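写在前面:中文是我的第三语言,如果有句子读起来奇怪,请原谅。我在这个城市住了六年,用中文写评测是为了练习,也是为了还给中文网友一点东西,我买东西以前经常看你们写的。

# Hetedska 桌下理线槽,用了两个月以后

## 为什么买

我在家工作,做翻译。我的桌子是一张旧的木桌,靠墙放。桌上常常有笔记本电脑的电源、显示器的电源、台灯、手机充电器、一个外接硬盘,还有一个我自己也忘记给什么用的适配器。所有的线都从桌子后面掉下去,在地上见面。每个星期六我打扫房间,吸尘器的头一定会吃到一根线。

七月的时候,有一次吸尘器把路由器的插头拉出来了,当时我正在传一份给客户的文件。客户是 Rocío Zepeda,她很有耐心,可是我很不好意思。那天晚上我就下单了。

我比较了三个产品:

- Hetedska 的金属理线槽,288 元,要用螺丝固定
- Stolley 的夹式理线网,不用打孔,价格便宜一些
- Zamudio 的理线盒,放在地上,把整个插排装进去

Zamudio 的盒子我先排除了。它很好看,但是它只藏插排,不管线。而且它还是在地上,吸尘器还是要绕路。Stolley 的我很犹豫,因为我不喜欢在旧桌子上打孔,这张桌子是从前一个房客手里买的,桌板是实木,我对它有感情。最后让我决定的是夹子的开口:Stolley 的说明写最大可以夹 28 毫米的桌板,我的桌板比这个厚。

## 打开包装

盒子里面有:一条理线槽,八颗木螺丝,四个魔术贴扎带,一张纸的说明书。没有螺丝刀,没有钻头,也没有打孔用的定位纸。我觉得定位纸应该给。这个价格的产品,多印一张纸不是很大的要求。

槽的表面是黑色喷涂,边缘处理得干净,我用手指从头到尾摸了一遍,没有割手的地方。中间有一些长形的孔,线可以从任何一个孔出来。两端是开口的,没有盖子,所以比较重的适配器要往中间放,放在两端的时候我总担心它掉出来。

说明书有五种语言。中文部分翻译得不太好,“请将槽体拥抱桌面”这句我看了三遍,后来看英文才明白是“贴紧桌面”。职业的毛病,我给厂家写了邮件,附上了我修改的版本。他们回信感谢,但没有说会不会改。

## 安装

安装之前要把桌子上的东西全部拿下来,把线一根一根分开。这一步用的时间比打孔长得多。我建议先在每根线的两头贴上写了名字的小纸条。我开始的时候没有贴,后来拔错了一次,又从头来。

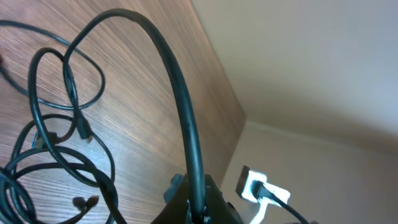

分线的时候我发现有两根线什么也没有连接,它们只是住在那里。还有一根延长线比需要的长了很多,我换了一根短的。所以如果你的预算很紧张,我的意见是先做整理,做完以后再看还需要不需要买槽。可能有的人整理完,用几个扎带就够了。

打孔需要两个人,或者一个人和很好的脖子。我的邻居 Tonantzin Ochoa 帮我托住槽,我躺在地上画点。我们用了铅笔和一把尺子。槽的总长是 975 毫米,我的桌子下面正中间有一根横梁,所以不能居中安装,只好往后移,靠近墙的那一边。请你买以前一定看一看桌子下面!我就没有看。产品页面上的照片全部是没有横梁的平板桌。

关于螺丝,要说两件事。第一,附送的木螺丝比较软,我拧到第三颗的时候螺丝头就开始滑了。我后来去五金店买了同样长度的不锈钢螺丝,顺利很多。第二,实木一定要先打引导孔,不要相信说明书里“可直接拧入”这句话。也许密度板可以,我的桌子不可以。

从搬东西到全部插回去,用了一个下午。

## 使用两个月的感受

先说好的方面。地面现在是空的,吸尘器可以一直走到墙。插排放在槽里,开关朝外,我坐着伸手就能关。这个动作我每天晚上做,比以前弯腰去地上找开关舒服多了。槽很稳,我放了一个六位插排、三个适配器和一个外接硬盘,没有看到下垂。

然后是不好的方面。

槽的深度不够。如果你的插排上面插了那种横着长的大适配器,它会高出槽的边,从侧面看得见。我从门口走进来的时候就看得见,坐下以后看不见,所以我慢慢接受了。

散热我也注意了一下。笔记本的电源工作时间长了是温的,和以前放在地上的时候差不多。但是不要把几个适配器叠在一起,这一条说明书里也写了,这次翻译得很清楚。

换线比较麻烦。有一次我要加一根显示器的线,必须钻到桌子下面,把扎带打开,把线穿过孔,再把扎带扣好。如果你是经常换设备的人,开放的网可能更适合你。我一年大概只换一两次,所以没关系。

灰尘也进得去。槽的底下是封闭的,灰尘落进去就留在那里。我现在每个月用一把旧的画笔扫一次。

## 和朋友那个比较

Tonantzin 帮完我以后自己也想要,她买了 Stolley 的夹式网,因为她租的房子家具是房东的,不能打孔。我去她家看过。安装真的很快,喝一杯茶的时间。但是网比较软,插排放进去以后中间往下弯,膝盖会碰到。她把椅子调低了一点,说可以忍受。对于租房的人,我还是觉得她的选择是对的。

我在 Plostness 的网店还看到过一种带盖子的槽,可以上下打开,看起来解决了灰尘的问题,可是要 2000 元。我没有试过,不评价。为了几根线花这个钱,我自己下不了手。

## 给谁买,不给谁买

适合:桌子是自己的,桌板下面平整,设备不常换,家里有电钻或者能借到电钻。

不适合:租来的桌子;玻璃桌面;桌下有抽屉或者横梁的,请先量好尺寸;还有升降桌,我不知道升降的时候线会不会拉紧,我没有这种桌子。

我的打分是十分里面七分。扣掉的三分,一分给软螺丝,一分给没有定位纸,一分给深度。如果厂家把槽做深两厘米,我愿意再买一条,给电视柜用。

**补充(07/09/2024):** 有人留言问魔术贴扎带耐不耐用。四个里面有一个的边已经起毛了,还能粘住。另外有人问槽能不能竖着装在桌腿上,我量了一下我的桌腿,太窄,两排螺丝孔对不上。宽一点的桌腿也许可以,请你们试了以后告诉我。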